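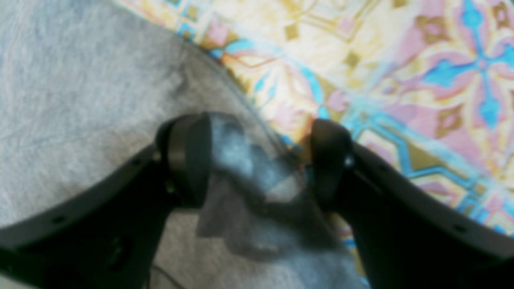

Wrist camera view, gray fabric against the patterned cloth.

Cokari two-arm folding kit - bench safety check, with my comments

I went through this on Thursday with the trial kit from Parnon, before deciding if we keep it. Their sheet has 12 items. I've dropped the ones about shipping crates and added my own grumbles.

1. Table and cloth secured - PASS
Clamps at the corners, all tight. I tugged every one of them pretty hard! Buy a cloth with a busy print if you can, it makes a gray shirt's edge so much easier to see on the monitor.

2. Fingers and brackets - PASS
No cracks in the white plastic on either side. Wiggle them with the power off, please. Spare fingers come in packs of 3, and I'd order one pack with the kit.

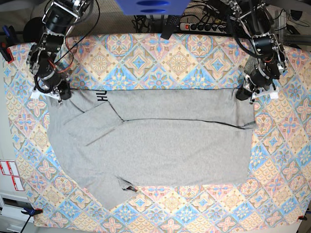 Photo: Marnulus bench notes

3. Arm cables - PASS WITH COMMENT
Orange and red wires wrap around the motors on the right arm. I ran the elbow through its whole travel by hand and nothing pinched, but I'd like a sleeve on that bundle (Parnon says they sell one - of course they do).

4. Power strip and floor cables - FIX
The strip sits behind the table with a red lit switch, which is great for telling at a glance if you're live. The black cables back there are a tangle, though. Tie them up and keep them out of the walkway before anyone else runs this thing.
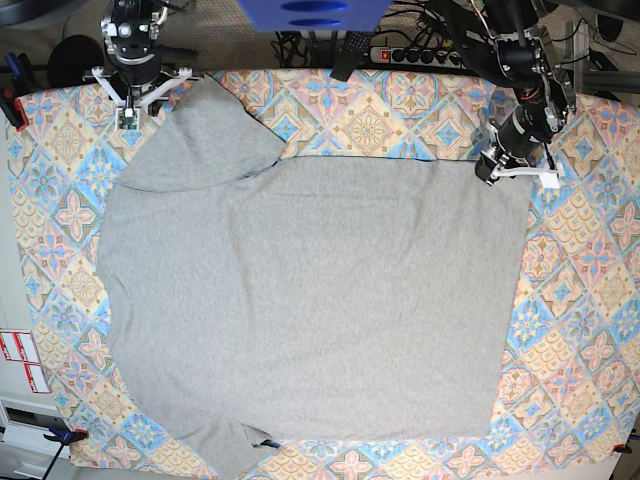

Gray shirt spread out, both arms over the far side of the table.

5. Emergency stop - PASS
Tested 9 times at slow speed and it stopped every time. Do it again after any software update.

6. Reach and keep-out zone - PASS WITH COMMENT
The manual asks for 40 inches of clear space on the operator side. We have that, roughly, if the chair gets pushed back. I want tape on the floor.
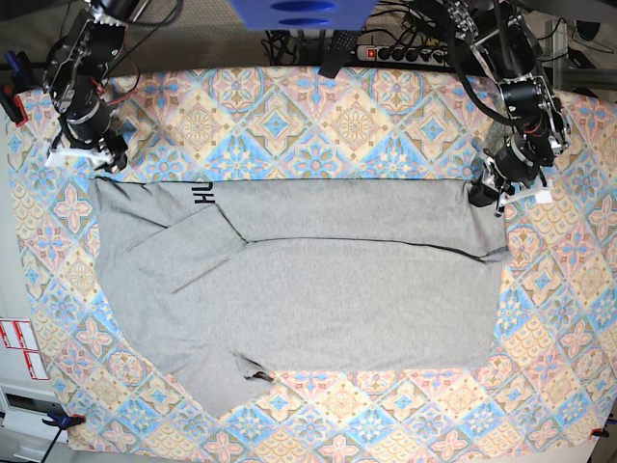

7. Hands off during a fold - COMMENT
It's so tempting to reach in and smooth a sleeve yourself, especially with a crumpled bit sitting right there near the lower edge. Don't! Pause first, wait for both arms to hold still, then reach. The Piras kit we tried in January had a pause pedal and I miss it.

8. Shutdown - PASS
Park the arms, switch off at the strip, log it.

Result: okay to keep using once item 4 is fixed. Recheck next month.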